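Home Reviews Toys Kitchen Storage Gift Guides Contact
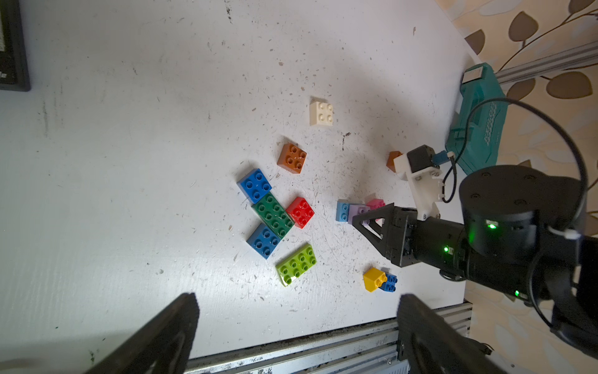
Marnie Dralico

I have been meaning to write up the Rosberg big-stud bricks for ages, and now that July is here and the rainy afternoons have started I have run out of excuses. We bought the bucket secondhand, then liked it so much that I bought a second set of the pastel colors new, so what I have to say covers both the old bricks and the shiny ones (they mix together without any fuss at all).

First, the size. These are the large kind, made for small hands, and I find they suit bigger hands too, especially first thing in the morning before coffee. A square two-by-two sits nicely in the palm, and the studs are chunky enough that you can pull two bricks apart without using your teeth, which I confess I have done with smaller brands.
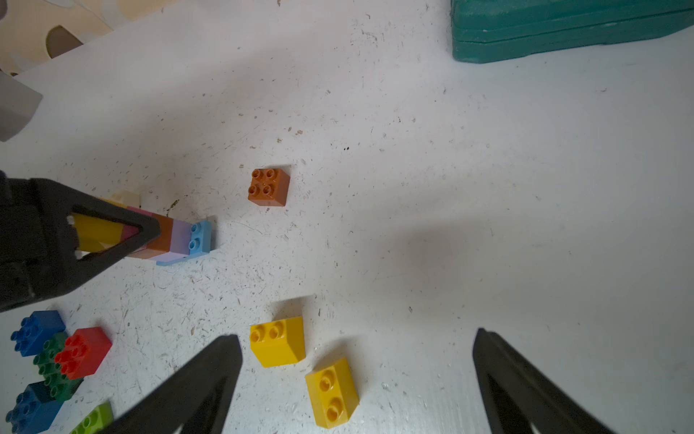
The grip between bricks is what I would pay for again. I lined up a row of single colors the other evening, end to end, and picked the whole thing up by one brick, and it stayed together all the way across the kitchen! The Dullix bricks we had before this would sag in the middle and then drop off one at a time under the couch. They were cheaper, yes, but I gave them away after 2 months and didn't miss them.
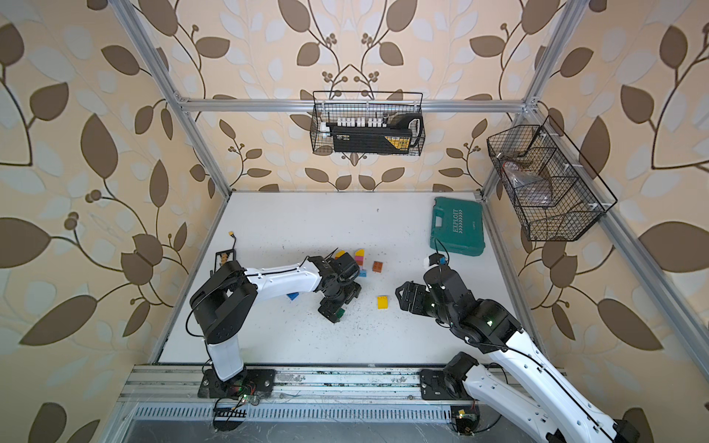

Color is the part I could go on about all day. Rosberg has a proper red and a proper dark green, and then there are softer shades that you don't often see in toddler bricks. The pink and the light blue look lovely beside the stronger colors, and the yellow is so bright that it is always the first one I spot when a brick has wandered off by itself on a white table. My only grumble is the orange-brown, a slightly gloomy shade that ends up as tree trunks and dog houses in every single thing we build.

You also get pieces with a slanted edge, good for roofs, and a few thin plates. I would have liked more of the plates — they make the best floors and bridges, and there is always an argument over the last one. 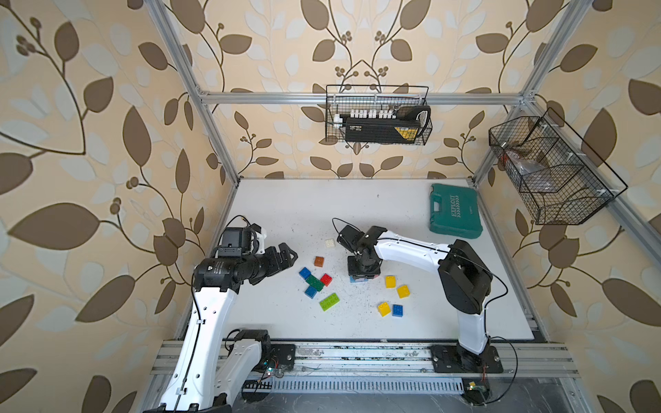 Cleaning and storage

Bricks this size collect crumbs in the hollow underneath, so every so often I fill the sink with warm soapy water, swish them around and leave them on a towel overnight. The colors have held up very well. I keep ours in a Bañez canvas tub with 2 handles, wide enough that you can see what you're reaching for, and it slides under the bench when company comes.

I'd give the set 9 out of 10, and the missing point is for the plates. If Rosberg ever sells those in a bag by themselves I will be first in line.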